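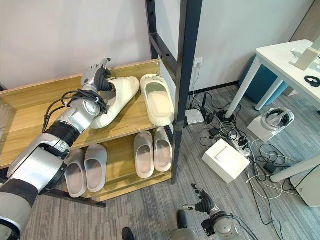

Une paire de claquettes crème sur l'étagère du haut.

Rapport d'étape au fonds Wovier – édition critique des nouvelles rurales, mars

Chers amis du fonds Wovier,

Nous voici à mi-parcours, et c'est avec un réel plaisir (et un peu de retard, pardonnez-nous) que nous venons vous donner des nouvelles du volume que vous avez bien voulu soutenir. Vous vous souvenez sans doute du point de départ : réunir en un seul livre les nouvelles paysannes parues en feuilleton dans la revue Fludo, textes que les histoires littéraires citent volontiers et qu'on ne trouve plus guère en librairie.

La transcription est terminée. Elle représente 481 pages, un peu plus que prévu, car deux récits que nous pensions perdus ont refait surface dans un fonds de Cáceres, reliés par erreur avec des almanachs. Le premier, une histoire de métayers un soir de foire, est à notre avis l'un des plus beaux de l'ensemble – sec, sans attendrissement, avec un dialogue final qui annonce déjà les romans de la maturité. Le second est plus inégal, mais il éclaire si bien les débuts que nous avons décidé de le garder, en annexe.

L'établissement du texte avance plus lentement. Pour la plupart des nouvelles, il existe trois états : le feuilleton, le premier recueil et la réédition tardive, dans laquelle l'auteur a beaucoup adouci le parler des personnages. Après de longues discussions, nous suivons le feuilleton et donnons les variantes en fin de volume. Les tournures dialectales sont conservées telles quelles, avec un glossaire que nous voudrions court et agréable à lire. Il en est à la lettre M.

Côté budget, les frais de reproduction ont coûté 1 000 euros, conformément à la convention. Les 2 000 euros réservés à la relecture n'ont pas encore été touchés, et nous aimerions, si vous en êtes d'accord, en consacrer une petite part à la traduction des lettres espagnoles, qui serait bien utile à la préface. Dites-nous simplement ce que vous en pensez, nous ferons selon votre avis.

La lecture publique du samedi, à la médiathèque, a attiré un public fidèle et bavard, dont plusieurs anciens agriculteurs qui nous ont corrigés sur le vocabulaire des labours. Leurs remarques ont été reportées dans les notes, et nous leur en sommes très reconnaissants.

Il nous reste à achever la préface, la chronologie et la bibliographie. Le prochain envoi contiendra les épreuves des trois premières nouvelles, et nous serions heureux de recevoir vos observations, même griffonnées en marge.

Bien chaleureusement,
L'équipe éditoriale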